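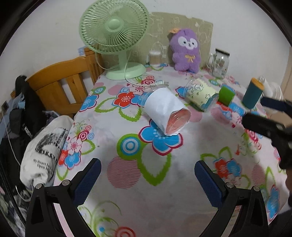 **Color and Pattern at Home, session 2: the busy tablecloth**

Welcome back! Last time we stayed with plain surfaces and I could feel some of you itching to get to the fun part. Today is the fun part. We're talking about printed cloth, the loud kind, and what happens to ordinary cups and small household things once you set them down on it.

### Reading a print

Start with the cloth and leave everything else alone for a minute. Ask three things of it:

- What is the ground color? (White, very often, and white is doing a lot of work.)
- Which colors get the big shapes?
- Which colors only turn up in outlines and rings?

A big floral in sky blue, red and pink on white is a wonderful teaching cloth. The flowers are large enough to compete with a cup, and then you get lime green creeping in as leaf outlines, and pink striped circles, and those blue-and-green rings one inside another. I love it. It should be a mess and it holds together, mostly thanks to all that white between the shapes.

### Cups on the cloth

A small green cup picks up the leaves right away. Your eye goes cup, leaf, cup, leaf. The white inner rim helps too, as it repeats the ground.

Dark teal with an orange lid is the opposite case. Teal has cousins in the print; orange hasn't. So the lid jumps, and you can use that! Put it toward the back of the table and it pulls the eye all the way across the cloth. Put it at the front and everything behind it goes quiet.

Paper is the one people forget. A white paper wrap around a cup calms it down completely, and then the pinkish-red inside becomes a surprise when the cup is lying on its side. Clear glass with a pale yellow printed paper inside does something stranger: the pattern belongs to the paper but the shine belongs to the glass. Try it with small dark drawings on the paper, and keep them small.

### Pale things and one odd thing

Mint green (a desk fan, say) is a gift on a cloth like this. It is pale enough to sit back and still green enough to belong. Watch the cord, though. White on a white ground, it can nearly vanish between flowers and then stand out wherever it crosses one.

And purple! A purple plush toy with yellow bows brings in two colors the cloth never offered. Against a beige board with faint white swirls it has room to be silly. Set it down in the thick of the flowers and see how much of that you lose.

### For your notebooks

1. Pick a printed cloth, towel or scarf. List its colors from most to least area.
2. Place 2 objects that share a color with it and 2 that don't. Sketch, swap, sketch again.
3. Cover 50 percent of the print with plain paper. Which object changed most?

Colored pencil is fine, and so is ballpoint with the color names written in. The Okabe swatch cards are in the drawer under the window; please put them back in order, warm to cool. The Verberg reader has a short chapter on borders that goes well with question 3.

The November session is on stripes. Bring a striped thing. Socks count.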